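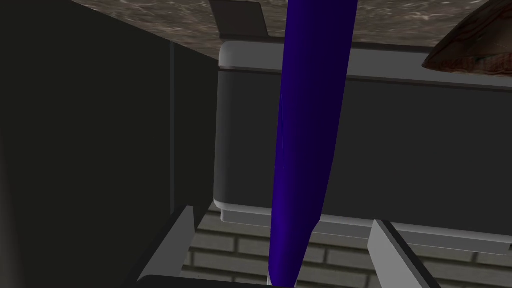
Kitchen renovation seminar returns in October

Hundevow Community Centre is running its kitchen planning evenings again this October, after all places for the autumn sessions filled up early last year. The format is the same: two hours in the upstairs hall, tea at the break, and time at the end to go over your own floor plan with someone who does this for a living.

Nadja Rainer will lead the first evening, on budgets and contracts. She has asked people to bring any quotes they have already received, with the prices covered if they prefer. Last year many of the questions were about deposits, so she has put together a handout on what a written quote should include, who pays for disposal of the old cabinets and what to do if the finishing date slips.

Kadir Toprak takes the second evening, on layout and surfaces. He spent 21 years fitting kitchens with Güler before moving to design work, and he will cover bench heights, drawer depths and the distance between sink and stove. Splashbacks and wall finishes get their own half hour this time. Bare brick comes up every year, and Kadir will go through sealing, grease and what it takes to clean mortar joints near a cooktop.

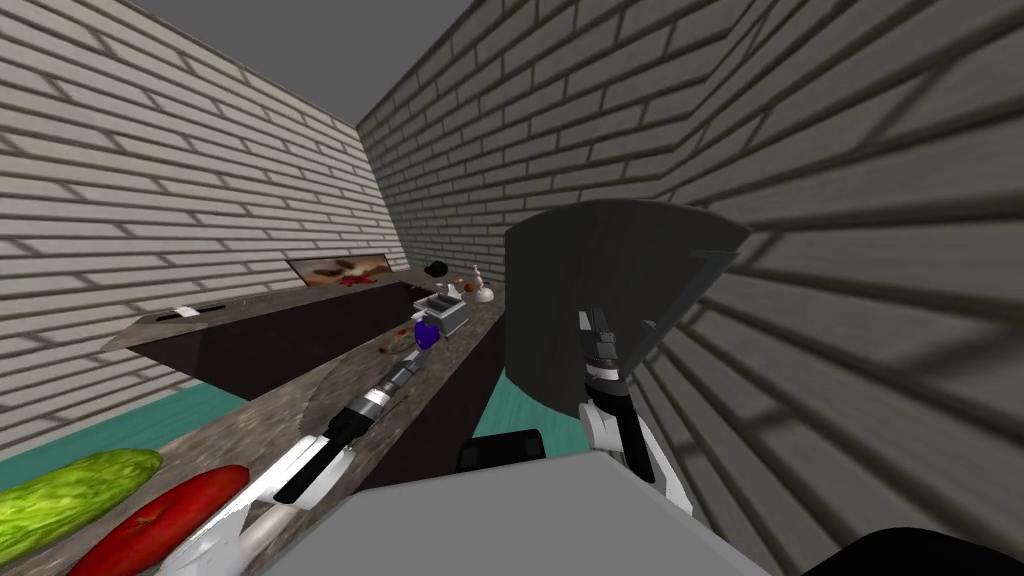

Beige brick walls and a speckled granite-look counter in a computer-rendered kitchen.

Colour is the other subject people wanted more of. The second evening will finish with a session on choosing dark and strong shades for cabinet fronts, tiles and small accessories. Kadir's advice is to look at a large sample at home, in the morning and again under the evening lights, before signing off on an order. Stadano has lent a set of door samples in matte and gloss, which will be on the tables from the start of the break. Please return them to the right box.
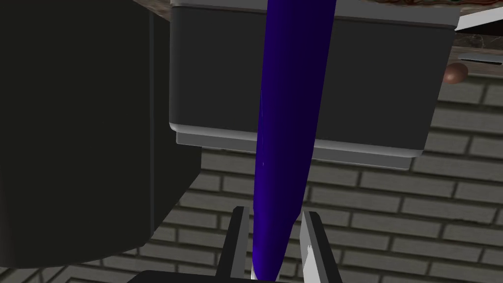

Deep violet-blue with a glossy finish, in a computer rendering.

The fee is $94 per household for both evenings and covers up to two people. Single evenings are not offered. Registration opens at the front desk on 25 September 2025 and online the same morning. Members who attended last year can use the same account.

Parking behind the building is limited while Dosteck repairs the drains, so please use the lot across the road. The upstairs hall can be reached by elevator from the side entrance.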